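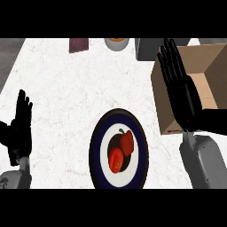

Presero Remote Demonstration Laboratory
Pre-Session Inspection Checklist: Two-Handed Teleoperation, Simulated Kitchen
Station: Teltby
Task: move the peppers from the plate to the open box
Inspection date: Sep 2, 2020
Result: Approved for recording, two items open

The inspector completes this checklist before the first demonstration of each shift and again after any change to the scene file, the gloves or the headset. Mark each item Pass, Open or Fail. A single Fail stops the station. An Open item allows work to continue under the condition given in the comment.

Section A. Operator area

A1. Floor clear of cables, bags and loose chairs within arm's reach of the operator. Pass.
Comment: The headset cable was rerouted over the ceiling hook. It had been lying across the walkway to the supply cabinet.

A2. Operator's chair locked, armrests removed. Pass.

A3. Emergency stop within reach of the seated operator and tested. Pass.
Comment: Tested with each arm in motion. Both arms in the simulation held position when the button was pressed. The same button is wired to the physical unit in the next bay, so the test must be announced aloud before it is made.

A4. Headset lenses and face pad wiped down. Pass.

A5. Gloves undamaged, with straps closing fully. Open.
Comment: The right wrist strap is worn and slips when the hand is turned palm up. Use the spare pair if the strap opens during a session. Replacement has been requested from Punlow.

Section B. Scene load

B1. Correct scene file loaded and version recorded in the log. Pass.

B2. Plate on the counter between the two hands, with both red bell peppers resting in the white well. Pass.
Comment: The peppers touch at the start of the task. The operator should expect the second to shift when the first is lifted. A shifted pepper is acceptable. A pepper that leaves the plate on its own is a Fail and is reported as a physics fault.

B3. Box open at the top and within reach of the right hand. Pass.
Comment: With the right hand raised, the fingers and palm hide part of the box from the operator. Operators should lower or withdraw the hand to confirm the opening before the first transfer. Two demonstrations were rejected in the previous review after the pepper was released against a flap.

B4. Other items kept to the far edge of the counter, with open space in front of them. Pass.
Comment: These items are not part of the task. A demonstration in which any of them is struck or moved is to be discarded, even if the transfer itself is completed.

B5. Floating or overlapping objects. Pass, none found.

Section C. Hand and arm tracking

C1. Both hands visible to the operator at the ready position, held upright above the counter. Pass.

C2. Each finger follows the glove without jumping. Pass.
Comment: Checked one finger at a time, left hand first. The left thumb is slow to close. It is within the limit and does not need to be repeated at this station until the next full inspection.

C3. Delay between operator and simulated hand within the station limit. Pass.

C4. Hands do not pass through the counter or the plate. Open.
Comment: At low wrist angles the right fingertips sink slightly into the plate rim. Approach the peppers from above until the contact settings are corrected in the Tilahun build.

C5. Forearms clear of each other through the full reach from plate to box. Pass.

Section D. Recording

D1. Storage available for at least 12 demonstrations. Pass.

D2. Recording begins at the ready position and ends there. Pass.
Comment: Operators are reminded to hold still for two seconds at both ends. Short holds are the most frequent reason for trimming by hand.

D3. Failed grasps marked by the operator at the time they occur. Pass.
Comment: Do not restart after a dropped pepper if it can be picked up again safely. Recoveries are wanted in the training set and should carry the recovery label.

D4. Rest break scheduled. Pass.

Follow-up on open items

A5: station lead to fit the new strap on arrival and repeat A5 and C2 for the right hand.
C4: simulation group to supply corrected contact settings. Repeat all of Section C after the update.

The next full inspection of this station is due in November. Retain the completed form with the session log.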